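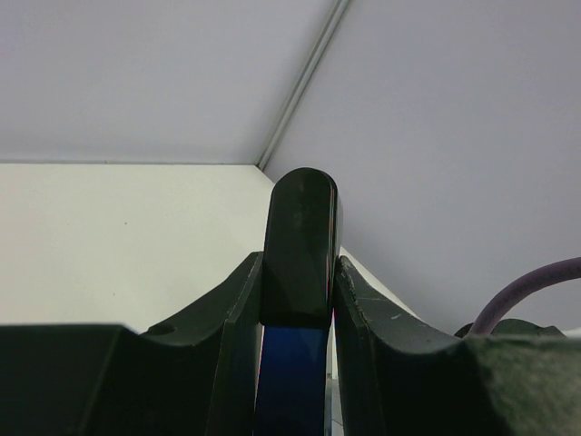

Separating and Refitting Small Push-Fit Plastic Parts

Clanance Workshop Notes, sheet 2
Last revised 26 April 2020

A push-fit part is any small plastic piece that goes onto another one by hand pressure. Pen caps, end plugs, covers on small cases, sliding sleeves and handle tips are all in this group. Most of them come apart and go back together many times if they are pulled straight. Most of the broken ones we see were bent sideways or pried with a screwdriver.

These notes cover taking two parts apart, cleaning the place where they meet, putting them back, and dealing with a fit that has become too tight or too loose. They do not cover parts that are glued or welded at the factory. They also do not cover anything that holds pressure, fuel or medicine. Replace those.

What you need

A clean, light-colored surface to work on
A bowl with 300 ml of lukewarm water and a few drops of dish soap
A soft toothbrush
Cotton swabs
A lint-free cloth
Two strips of thin rubber, such as pieces cut from an old kitchen glove
A wooden toothpick
A tray or shallow box lid for the loose pieces

We use the shallow Jalar trays, but the lid of a shoebox does the same job. If the part has anything electrical in it, leave out the water and use a dry cloth and a dry brush for the whole job.

Find out how the parts are held

Look at the seam first. Turn the part slowly under a lamp and follow the line all the way to where you started. A plain seam with an even gap is usually a friction fit, and the two halves are held by nothing but their own tightness. A seam with a small notch or window in it usually has a snap tab behind it. A seam that slopes is often a thread, even on very small parts, so try a gentle turn before you pull.

If you can see a shiny bead of hardened glue in the seam, stop there. Pulling on it will crack the thinner of the two walls.

Some flat parts will go together either way around but only seat fully one way. Put a pencil mark or a bit of masking tape across the seam before you separate anything. It takes a few seconds and saves a lot of turning the piece over later.

Taking the parts apart

1. Wipe both halves dry. Skin oil and soap make glossy plastic very slippery.

2. Wrap one rubber strip around each half, as close to the seam as you can get without covering it.

3. Hold the larger half still. Grip it on its two widest sides. On a flat part this means the faces and not the thin edges, unless the faces are soft enough to bow inward.

4. Take the smaller half between thumb and forefinger and pull in line with the part. Start light and build up slowly.

5. If nothing moves, rock the smaller half by a very small amount while you keep pulling. Rock it in the direction of the wide side, where the walls have more support.

6. When it begins to slide, ease off. The last bit lets go suddenly, and a light tip can travel right across a room – work low over the tray.

For a snap tab, press the tab in with the toothpick while you pull. Wood will slip or break before the tab does. A metal pick won't.

If a friction fit is stuck hard, warm the outer half in your closed hand for a couple of minutes and try again. The outer wall gives a little as it warms. Don't use a hair dryer on colored or glossy plastic. The Brader caps we had in March went dull on one side that way and could not be polished back.

Pliers are a last resort. If you have to use them, put a folded cloth on both jaws, and squeeze only as much as you would to pick up a grape.

Cleaning the joint

Put the halves in the soapy water and leave them for ten minutes. Brush the inside of the outer half with the toothbrush, then wrap a little cloth around a swab and turn it inside the opening. The neck of the inner half collects a gray ring of dust and wear. Most of this comes off with the brush. What stays can be rubbed with the side of the toothpick.

Sticker residue near the seam should come off now, before the parts go back together. Cooking oil on a swab works on most labels. Leave it for a quarter of an hour, wipe, then wash again with soap.

Rinse both halves and shake out the water. Stand them open end down on a dry cloth. Narrow openings hold a drop of water for longer than you would think, so give them overnight if you can. A corner of paper towel twisted to a point will pull out the worst of it.

Do not use acetone or nail polish remover. Some clear and glossy plastics will craze as soon as it touches them. Rubbing alcohol is safer but still marks certain painted finishes, so try it on the inside of the part first.

Refitting

Line up the pencil mark or tape. Set the two halves together with the opening square to the neck, and check from the front and then from the side that they make one straight line. Most bad fits come from skipping the second look.

Push with steady thumb pressure. You should feel the same resistance from start to finish, with perhaps a small click at the end if there is a rib or tab. If it jams early, pull it off and start over. Forcing a crooked cap shaves plastic off the neck, and the fit will be loose from then on.

When it is seated, run a fingernail along the seam. The gap should feel the same all the way around.

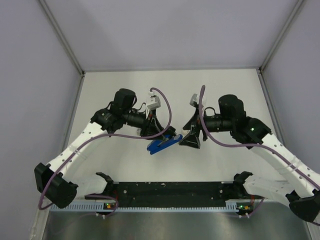 Is it better to hold the part in the air or rest it on the table while pushing the two halves together?

Hold it in the air for the first bit of travel, with one half in each hand, so that both can shift and line up. Once the smaller half is on straight, you can stand the larger one on the table and press down to finish. Put a folded cloth under it if the end is polished.

If the fit is too tight

Check for dirt first. A single hair or a crumb of old label inside the opening is enough to make a good fit feel wrong. If the joint is clean, rub a very small amount of candle wax around the neck and wipe off everything you can see. What is left is enough.

Sanding should come after everything else has been tried. Use a fine paper, go around the neck evenly two or three turns, and test. Tape the paper flat to the table and move the part over it if the neck has straight sides. Plastic comes off faster than people expect and there is no good way to put it back.

If the fit is too loose

Cut a strip of plumber's tape no wider than the neck and wrap it once, pulling it snug. Push the parts together and trim what shows. One layer cures most loose caps. Three layers or more will bunch up and push the cap crooked.

For a part that is opened every day, tape wears out quickly. A thin coat of clear nail polish on the neck lasts longer. Brush it on, leave it for a full day, and test. Add a second coat if needed. Try it on a hidden spot before you start, as some polishes soften the plastic under them.

A cracked outer half will never grip again. Look for a fine white line running up from the opening. You can slow it down with a drop of plastic cement, but plan on a replacement.

Storing spares

Keep the halves together, fitted lightly and not pushed home. Parts left fully seated in a drawer for years can grip so hard that they need the whole treatment above. Keep different colors in separate bags if they came from different makers, even when they look like the same size. Blue and black Tkachenko tips, for instance, were molded to slightly different widths in our batch and are easy to mix up.

Write the stock number on the bag and not on the part. Our own bag for the wide flat caps is 1,788, and the marker has to be gone over every year or so as it rubs off in the drawer.

Store away from windows and heating pipes. Bags should be closed loosely, with the air left in, so that long thin pieces don't get bent by the weight of whatever is put on top of them.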